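From the Giltcombe Astrology Circle

Mercury turns retrograde again in July, and Parisa Heydari has asked me to put something in the newsletter for members who are new to it. Three times a year, and now and then four, the planet looks to us as though it's moving backwards through the signs. It lasts a little over three weeks. Mercury rules messages, short trips, contracts and anything with a cord, so those are the parts of life to watch. 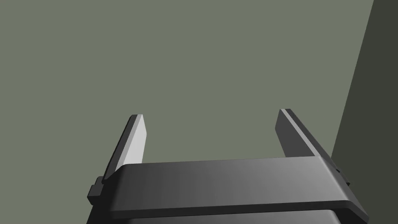 The house matters more than the sign. If you have your birth chart, find which house Mercury will be travelling through and start there. In the third house you may hear from a brother or sister you've lost touch with. In the sixth it tends to be work rosters and check-ups. Kamran Kermani had it in his fourth last time and spent most of it sorting out his late father's papers, a job he'd put off for years.

Members often ask whether they should cancel travel or refuse to sign things. I wouldn't. Read the contract twice, keep your receipts and leave earlier for the airport. The days on either side, when Mercury is almost standing still, are usually the harder ones. Old plans can do well during this period, so if you have a half-finished course or a cheque you never chased up, go back to it. 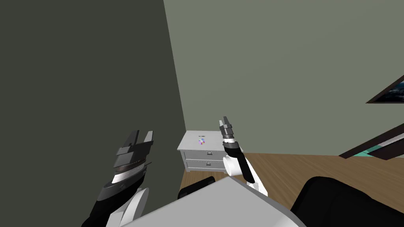
Shahla Pakzad will give a talk on retrogrades in the natal chart at our next meeting, 7 pm in the upstairs room at Bakalis. Bring your chart if you have one. If you don't, send your birth time and place to Mahtab Kermani beforehand and she will print it for you. The cost is $4, tea included. Please don't guess the birth time. A noon chart is fine if you don't know it, but tell Mahtab so she can mark it that way.

The lending shelf will be open before the talk. Two books on the outer planets are still out from last season and we would like them back.
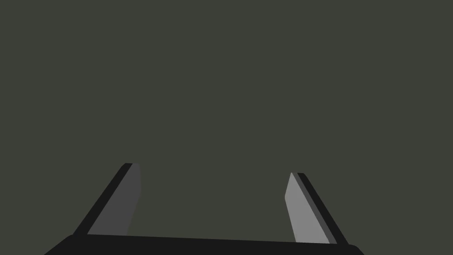

Gripper against a plain dark background. Computer rendering.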